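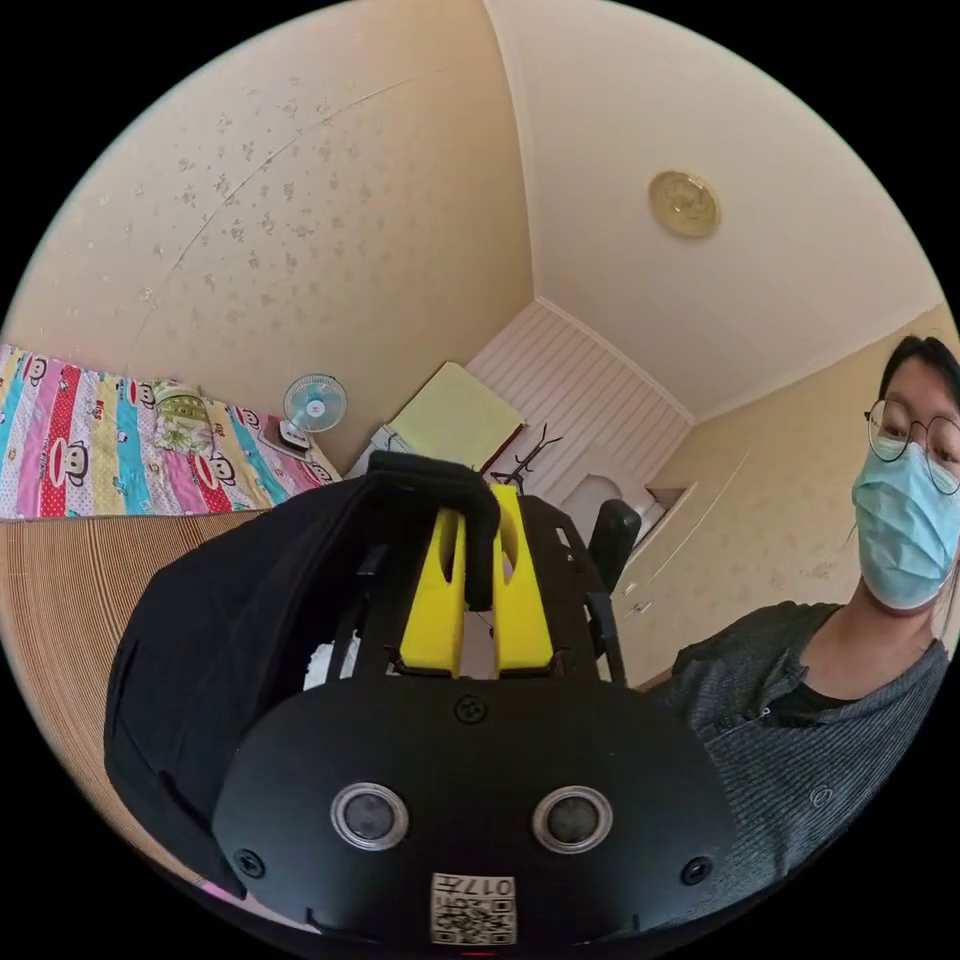 4.2 Straps and handles

The bags in the collection were soft goods with few fixed edges, and most of the trouble in describing how they were handled came from that. A box has a top and a side wherever it is put down. A fabric bag takes a new shape each time it is lifted, and the part that was on top a moment ago may be folded underneath. For this reason we coded each handling event by the part of the bag that was held, and left the direction of movement as a secondary field.

Four parts were used in the coding: strap, fixed handle, closure and body. "Strap" covers any length of webbing or fabric band long enough to hang away from the bag when slack. "Fixed handle" covers short loops sewn down at both ends. "Closure" includes zips, flaps and drawcords, and "body" is everything else. Where two parts were held at once, both were entered, with the one held first listed first. Figure 2 is a case of the strap category: the band of a large black fabric bag is held close to its end, with the body of the bag bulging to one side. The folds and stitched seams typical of this material are also visible.

In all, 1043 events were coded. Straps were held more often than any other part, including on bags that also had a fixed handle. This was a little surprising to us, as the fixed handle on most bags sits nearer the middle and gives a more level lift. The notes taken at the time suggest a plain explanation. Bags were stored on their sides or stacked against each other, and the strap was often the only piece lying clear of the pile. People took what they could see.

Colour made a difference here, though we did not set out to study it. On the dark bags, a strap of the same colour was easily lost against the fabric, especially in the evening sessions. Participants sometimes ran a hand along the seam until they came to the point where the strap was sewn in. On the lighter bags from the Prundari set, which have contrasting webbing, this searching was rare. The Hukach bags fall somewhere between the two – the straps match the body but have a raised weave that can be felt through the folds.

The position of the grip along the strap was recorded in three bands: near the anchor, middle and near the free end. A hold near the anchor brought the bag up with less swing, and participants who were asked to place a bag on a shelf tended to move their hands towards the anchor before lifting. A hold near the free end was more common when the bag only had to be dragged or turned over. Thick straps were also less likely to be doubled up in the hand than thin ones. We could not separate thickness from stiffness in this sample, and the two should be treated together until a wider range of webbing has been tried.

Empty and filled bags were coded separately. The fill was folded towels up to 2000 grams, which kept the load soft and let the body change shape as it would with clothing. Filled bags sagged below the strap and came to rest in much the same posture each time. Empty bags were far less predictable. They collapsed, twisted, or slid off the shelf with the strap trailing over the edge, and over 10 of them in the first week had to be repacked before the next session could start.

Tangling was noted whenever a strap passed around another bag or through its own loop. Coders disagreed on this field more than on any other, mainly over whether a strap resting across a neighbouring bag should count. Rosimeire Camargo reviewed the disputed entries and applied a stricter rule, under which the strap had to resist a light pull. Entries that could not be settled from the notes were left blank and are not included in the tangling results in Section 5.

Storage order was changed part of the way through, on a Wednesday, when the Falcão shelving was replaced with deeper units. Events from before and after the change are reported separately where shelf depth could matter. For straps, the deeper shelves meant that fewer ends hung over the front, and the share of body holds rose.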